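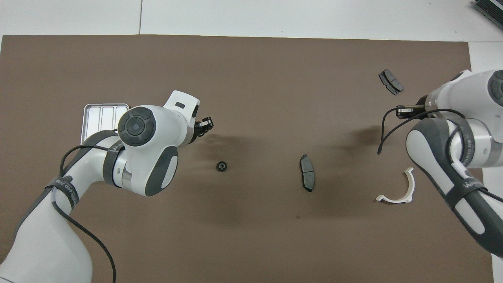 How many demonstrations do you need before two arms can sort car parts by themselves? Fewer than I thought, as long as you're fussy about which ones you keep.

I've been meaning to write this up since January, when Clotilde Le Goff came back from a workshop convinced we were collecting data all wrong. Our habit had been to record 120 demos of a task, throw the lot into training and hope. Her idea (which she calls Cekley, don't ask me why) is to train a quick, rubbish model first, see which demos it finds hardest to predict, and then watch those ones back before deciding whether they stay in.

I was a bit sniffy about it, I'll admit. Surely the hard ones are the useful ones? Well, some are! But a lot of them are just me dithering. I hover over a part, change my mind about which arm should go for it, wander back, and the poor model has to learn from all of that.

The task is putting brake pads and a handful of small bits into a metal tray with three long compartments. Brake pads are lovely for this sort of thing, heavy enough to stay put and awkward enough to be interesting. One lying flat wants a completely different approach from one standing on its edge, and the open C-shaped plastic clip is a little horror whichever way up it lands.

So, the result. After weeding we had 80 demos left out of the 120, and the model trained on those finished 51 trays without help, against 37 for the one trained on everything. Same number of attempts each, same starting layouts, same evening shift of me drinking too much tea. I ran the whole comparison with 3 different random seeds and the gap held up every time, though it shrank quite a bit on the third.

Where it still falls over is handing things across. If a pad starts on the far side from the tray, the right arm has to pass it to the left, and the two of them get terribly polite and wait for each other. Paweena Boonyarit thinks we weeded out too many of the slow handovers along with the dithering, and I suspect she's right – they'd look very similar to the quick model. She wants to score each half of a demo separately and I'm going to have a go at that next.

I've also been asked whether it works on anything that isn't car parts. No idea yet! There's a box of plumbing fittings under my desk with its name on it, and I'll post the numbers once I've got through them.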